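[采购讨论] 回复：手持采集夹爪的追加数量与耗材预算
发件人：Takumi Shimada
6月，15:40

各位：

先回复 Marichka 上一封邮件里的两个问题，再说明我对预算表的修改。原文引用如下：

> Ternent 的报价有效期到月底。我倾向于一次买足 5 套手持夹爪，单套 324 欧元，不含相机和安装座。
> 问题一：手指内侧的胶垫是否需要单独列一行？目前表里并入了“其他”。
> 问题二：Putusari 那边能否提供标记块的备件，还是我们自己打印？
> 另外，Yaroslav 希望机械臂末端和手持端用同一型号手指，请确认是否影响报价。
> —— Marichka Marchuk

关于数量。按现有排班，同时在用的手持夹爪不会超过 3 套，另留一套备用、一套拆件，合计 5 套，与 Marichka 的数字一致。若 Nalen 的第二个工位推迟到下一预算期，可以减到四套，但 Ternent 的单价在五套以下要重新核算，节省的金额有限。我建议维持 5 套，不再拆单。
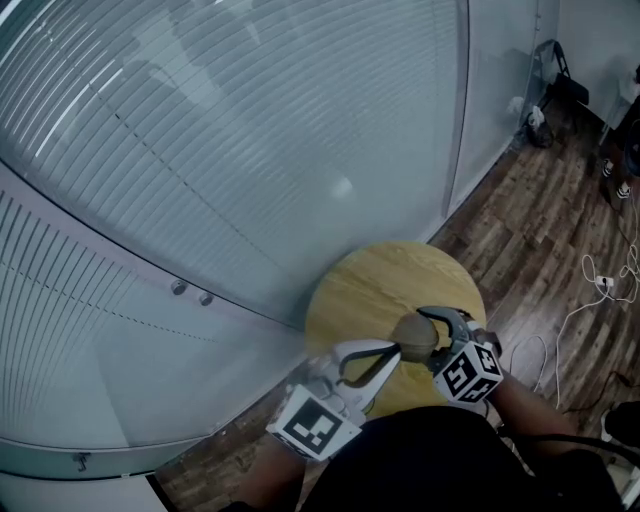
耗材必须从“其他”里拿出来单列。夹爪整机的折旧容易估，手指和胶垫的消耗取决于抓什么、抓多少次，两者混在一行，年底无法核对。抓取小件圆形物体时，载荷集中在两指内侧的衬垫上，外面的白色指架主要承担变形，因此我把衬垫和指架分成两个料号，更换周期分别填写。衬垫按每季度一换计，指架按每半年一换计，两项都等第一季度的领料记录出来后再修正。胶粘剂和螺钉仍留在“其他”。

关于标记块。Putusari 可以供应成品，但交期比自行打印长，运费也要另算。Khrystyna 试过用现有打印机出底座，再贴哑光标签，尺寸公差可以接受。需要注意的是，标签边长一旦改变，标定文件要同步更新，所以无论走哪条路线，图样必须冻结在当前版本。我在表中按自制填写，材料费 199 欧元，包含一卷备用标签纸。若有人坚持买成品，请给出 Putusari 的书面报价，我再替换这一行。

关于手指型号统一。Yaroslav 的要求合理，对手持端的报价没有影响，对机械臂端有影响：法兰转接件需要重新加工。Ait Ali 的加工报价尚未收到，表中该格暂空，请不要自行填估算值。收到之前，机械臂端不进入本次采购单。

修改后的预算表结构如下：
1. 手持夹爪，5 套，单价 324 欧元，小计 1620 欧元
2. 衬垫，单列，按季度
3. 指架，单列，按半年
4. 标记块，自制，199 欧元
5. 法兰转接件，待 Ait Ali 报价
6. 其他

还有两件事没有定。其一，收货检验由谁做。上一批到货后直接发到工位，两指对中没有记录，后来出现偏差时分不清是出厂问题还是使用磨损。我希望这次每套都测一次开合行程和对中，结果随序列号存档，工时计入 Nalen 项目。其二，Siv 提到的运输箱。我查了现有库存，旧箱内衬尺寸不合，但可以重新切泡棉，暂不列采购。

请 Marichka 确认第 2、3 两行的科目编码，请 Yaroslav 确认转接件图纸版本号。没有异议的话，我在报价失效之前提交订单。

Takumi Shimada

本列表近期主题
· 标定板存放与领用登记（Khrystyna Onyshchenko）
· 回复：Ait Ali 加工件的付款条件（Marichka Marchuk）
· 机械臂工位的电源分配（Yaroslav Ostapchuk）
· Nalen 第二工位的排期（Siv Løken）
· 回复：回复：运输箱内衬尺寸（Siv Løken）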